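Lists > Home Sewing > Cutting and Patterns > Messages

Home | Threads | Search | Subscribe | Log in

Subject: Re: striped shirting, shrinkage and matching

Quoting the earlier message:

> Bought a length of striped cotton from Tanabe for two summer
> shirts. Cut the first one straight off the bolt, washed it once
> and the sleeves came up short. Also my side seams don't match
> anywhere below the armhole. Do I prewash the rest, and does
> anybody have a trick for keeping the stripes straight while
> cutting? The pattern is the Brutis camp shirt if that matters.

Quick one, have to be out the door by 4.

Yes prewash. Same way you'll wash the shirt, same dryer setting too. I do mine twice if it's shirting. The Tanabe cottons are lovely but they do pull in lengthwise, and the Brutis sleeve has nothing to spare at the hem - add a bit there before you cut, you can always trim it off.

Stripes. Don't cut on the fold! Single layer, every piece, flip the pattern over for the second front. Slow, I know. Pick one stripe for center front and draw it right onto the tissue, then line up the side seams at the bottom of the armhole and let everything below take care of itself. Above that it won't match and can't, the pieces are curved. Yoke I cut crosswise so it looks like I meant it.

Straight edges help alot. Tape on the table beats chalk for me, chalk rubs off on everything. Lay one stripe along the line and smooth out from there, don't tug.
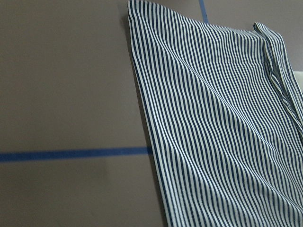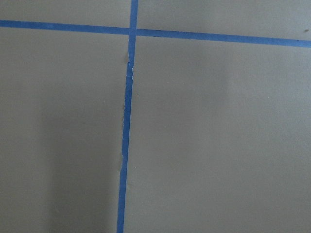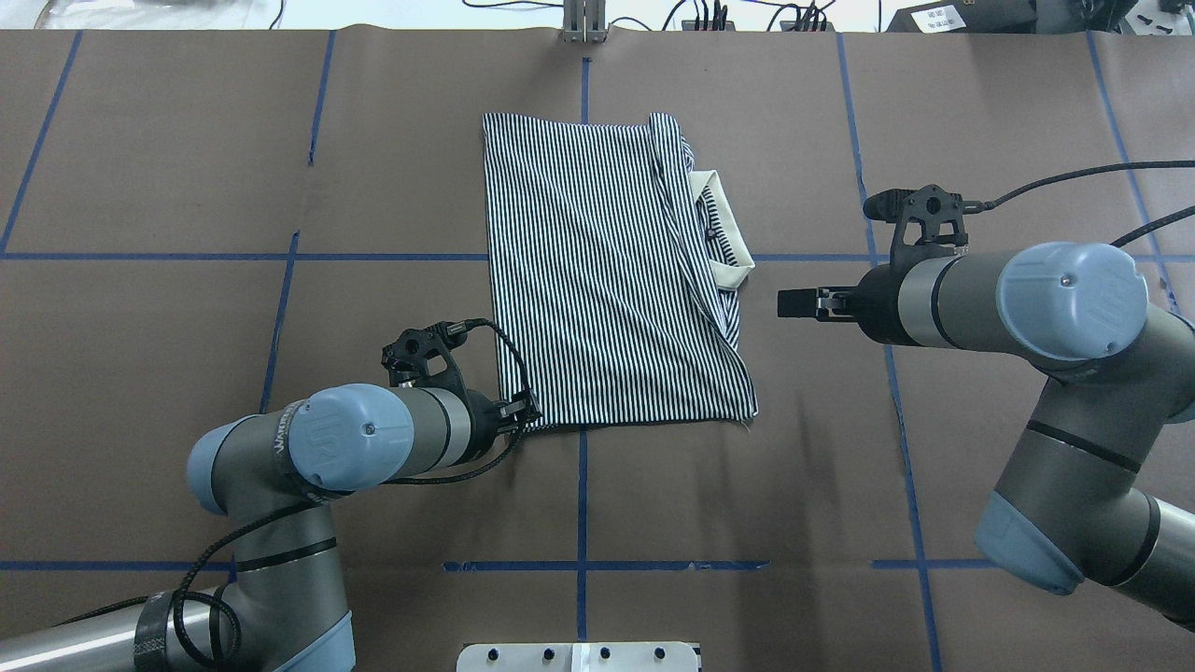
Blue tape on the work surface in all three, striped fabric in the first and a pinstriped shirt in the last.

Pins vs weights - weights, if you have them. Soup cans fine. Pins make a ridge and the stripe wanders. Rotary cutter on the long seams, shears around the neck.

Collar: cut the undercollar on the bias and you only have the top one to worry about. Interface before cutting, not after, or it'll creep on you. Trestico light fusible is what I have in the drawer, it has been OK on cotton, bubbled on a linen blend. Test a scrap.

The short sleeves on shirt one - I'd just take them up to above the elbow and call it a short sleeve shirt. It's July.

Also somebody asked last month about the Prallholm remnant bins. Still there, back wall, mostly quilting cotton when I went but I did get 2 pieces of shirting out of it. Check for fading along the creases befor you pay.

Will answer the buttonhole question tonight, need to find my notes.

Back to top | Contact the list owner | Copyright remains with the authors of individual messages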